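28/01/2023

Lab day, Saturday session. In at ten, out after five. Marlene Zacharias had the key and had already started the base station, so no time lost on that.

Project status before today: 38 usable demonstrations for the Fokedmont task set, target 60 by the end of the month. The club wants the set finished before we write the training config, and I agree with that order. Last weekend we lost a whole afternoon of recordings to clock drift between the two hand units. Yuzhen Luo rewrote the sync script on Wednesday. It now logs the offset at the start and end of each take and rejects the take if the two values differ by more than our limit.

Calibration

Ran the open-close routine on both grippers, left first. Left was fine. Right read a nonzero width when fully closed, same as last time. Reseated the finger pad and repeated. Zero on the second try. I should put a mark on the pad so the seating position is repeatable, but did not get to it.

Marker tracking was good with the overhead lights on and noticeably worse with only the window side. Lights stay on from now on. Added to the checklist.

Task 4, handling flat items

The floor setup is back in use. We tried the bench in the fall and the reach was too short for two hands, plus someone always needed the bench. The flat item today was a dark navy one with white print, picked up and held upright between the fingers over the flower cushion. Thin items are the hard case for these pads. If the approach angle is too shallow the edge slides along the pad and the grip closes on a corner. Yuzhen's advice was to come down steeper and close slower. I logged it as an instruction to operators, so that the takes are consistent with each other.

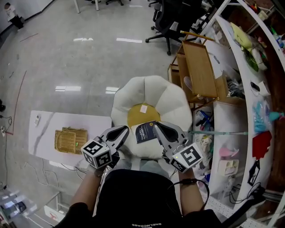

Takes and rejects

Kept 11 takes, which puts the set at 49. Reasons for rejects, in the order they occurred: cable tension on the right wrist pulling the hand off line, one item dropped, one false start where I began moving before the tone. The sync script rejected none. I consider the drift problem closed unless it shows up again in the long takes.

The longest kept take is 3745 frames. Too long. Most of it is me repositioning. Marlene wants a hard cap, and I would prefer trimming in post — we left it open until the next meeting.

To do

Mark the right pad. Reroute the wrist cable over the forearm and tape it. Ask Valesance whether the spare pads shipped. Copy today's takes to the second drive (done for the left hand, right still copying when I left). Write up the approach angle note properly, with a sketch.

Took the late bus. Read half of the Mastamer manual on the way and found that the width value is filtered before logging, so the lag in our plots is probably from that. Check Monday.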